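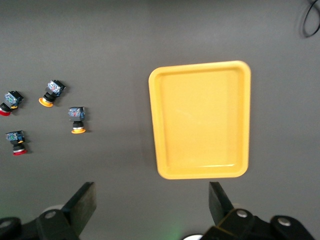 Fig. 1. Wrist view from the tray task: four push-button switches to the left, the yellow tray still empty, fingers open.

Robot Learning in Practice
Handout 6: Gathering demonstrations
Drundetti teaching lab

Last week we talked about what a policy is. Now comes my favourite part of the course, where you get to make the data yourselves! Everything the arm will ever know about switches and trays comes out of the episodes you record, so this handout goes slowly over what an episode contains and how to make a good one.

What gets stored

An episode is one go at the task from start to finish. At each time step we keep the wrist image, the joint angles, the finger opening and the command you gave through the leader arm. The task sentence is stored once per episode. For this exercise it reads "put the switches in the tray", and please type it exactly like that, lower case, no full stop. The Poveo recorder treats a different spelling as a different task.

Look at how much the wrist view gives you in Fig. 1. Both fingertips are in it, and so is the whole tray, which means the picture alone tells the learner a good deal about where the hand is compared with the goal. It also shows what the learner has to cope with. Two caps are red and two are orange, the switches lie at different angles, and one is partly out of view at the left. A cable loops across the top right corner as well. The policy has to find out for itself that the cable doesn't matter, and it can only do so if the cable isn't in the same place every time.

Varying the start

This is where groups differ most, and it's great fun to plan. Between episodes, change:

where the tray sits and which way it is turned
how the switches lie, including some close to the tray and some far off
which cap colour you pick first
the height and position of the hand when recording begins

Change them by a lot. Small nudges feel like variety when you are standing at the bench, but plot the start positions afterwards and you'll often find one tight little clump. Last March the Getholm group did this plot halfway through their session and moved everything. Their second half was far more useful to train on.

Driving the arm

Move steadily. If you stop to think with the hand in mid-air, the learner sees a hand that stops in mid-air and will happily copy it. Pick up by the black body, between the cap and the contact block, and line the fingers up before you go down. Let go only once the switch is inside the rim.

Missed grasps are welcome as long as you recover and carry on. A good recovery is gold, as it shows the policy a way back from trouble. Throw an episode away if the arm faults or if your own hand comes into view.

How many

Each pair records 35 episodes. Pooled with the Kälin set from earlier years, the class will have 3241, which is plenty to see a real difference between training on your own data and training on everybody's.

For next time

Replay 2 of your episodes at half speed and write down every moment where you hesitated. Bring the notes and your start position plot.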